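# Trinonow: avance del proyecto de agua en Bivo

Para Fundación Trutus. Cierre del informe: 31 de agosto de 2025.

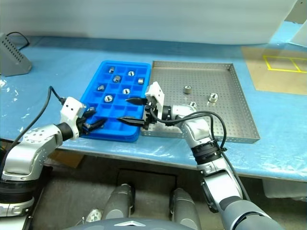 Macarena Godoy comentó, después de leer el borrador, que el informe tenía que empezar por la presión en la parte alta, porque es lo que la gente de Bivo pregunta primero y lo que ella misma preguntaría si viviera allá arriba. Le hago caso.

La presión en la parte alta ha mejorado, ¡y mucho! Las casas de la ladera norte recibían agua de madrugada y, con suerte, un rato después del almuerzo. Ahora la reciben mañana y tarde, y en las últimas tres semanas no hemos tenido ninguna interrupción larga en ese sector. Falta ver cómo responde la red cuando suba el consumo del verano, así que no damos el tema por cerrado, pero el cambio se nota en las cocinas y se nota en las conversaciones (nos han parado en la calle para contárnoslo, cosa que en marzo no pasaba, o pasaba por otros motivos).

## Lo que está hecho

Hemos sustituido 2866 metros de tubería vieja. El tramo más trabajoso fue el que baja de la captación al estanque principal: el terreno es roca casi desde la superficie y la zanja avanzó muy despacio. Decidimos desviar el trazado por el borde del camino, con permiso de los dos propietarios afectados, y eso nos ahorró el peor paso de la quebrada.

El estanque se vació, se limpió y se impermeabilizó por dentro. También le pusimos una tapa nueva con cierre. El rebalse, que antes caía sobre el sendero y lo dejaba hecho un barrizal, sale ahora por un canal de piedra hasta la acequia.

La red atiende a 811 hogares. Al empezar no teníamos un plano fiable, solo un dibujo antiguo con sectores que ya no existen y otros que faltaban. Domingo Echeverría recorrió el pueblo entero, puerta por puerta, y el plano nuevo es una maravilla: cada llave de paso tiene su código y su ubicación, con una nota sobre el estado en que se encontró. Adjuntamos una copia en el anexo A.

## Fugas

Esta es la parte que más nos entusiasma. Detectamos 40 fugas en la red de distribución y hemos reparado 30. Las otras 10 están en el sector del molino, donde hay que cortar el suministro para trabajar y preferimos esperar a tener lista la derivación provisional, que dejará a las familias con agua mientras dura la obra.

Varias de las fugas eran viejísimas. Una vecina llevaba años regando sus hortensias sin saberlo - preciosas, por cierto - y ahora le toca usar la manguera. Se lo ha tomado con humor.

En las reparaciones unificamos las medidas de las uniones. Había una mezcla tremenda de roscas y diámetros, herencia de arreglos sucesivos, y cada avería obligaba a buscar la pieza en la ciudad. Con las medidas unificadas, el repuesto se guarda en la caseta del estanque.

## Formación

Se han impartido seis de las ocho sesiones previstas sobre mantenimiento. La asistencia fue floja en las dos primeras, que pusimos a media tarde, en plena faena del campo. Las pasamos a la noche y la sala se llenó. La sesión de cloración fue la más animada: hubo discusión sobre el sabor del agua y acabamos probándola en vasos con distintas dosis, todas dentro de la norma.

Quedan pendientes la lectura de medidores y el registro de incidencias.

## Dificultades

Las lluvias nos quitaron varios días de zanja y se llevaron un tramo de relleno que estaba sin compactar. Hubo que repetirlo. También se retrasó el permiso para cruzar la carretera; ya lo tenemos, aunque con la condición de trabajar medio carril cada vez, y eso alarga el cruce.

En cuanto al presupuesto, la partida de excavación irá por encima de lo previsto y la de transporte por debajo. Pedimos autorización para pasar el saldo de una a otra, sin aumentar el total concedido. El detalle va en el anexo B.

## Próximos pasos

- Montar la derivación provisional del molino y reparar las fugas pendientes.
- Hacer el cruce de la carretera.
- Impartir las dos sesiones que faltan.
- Medir la presión en la ladera norte durante las horas de mayor consumo.

Nos encantaría que alguien de Trutus viniera a Bivo antes del cruce de la carretera. El camino de subida está en buen estado y hay dónde dormir. Si nos confirman la visita, preparamos el recorrido desde la captación hasta las últimas casas de la ladera.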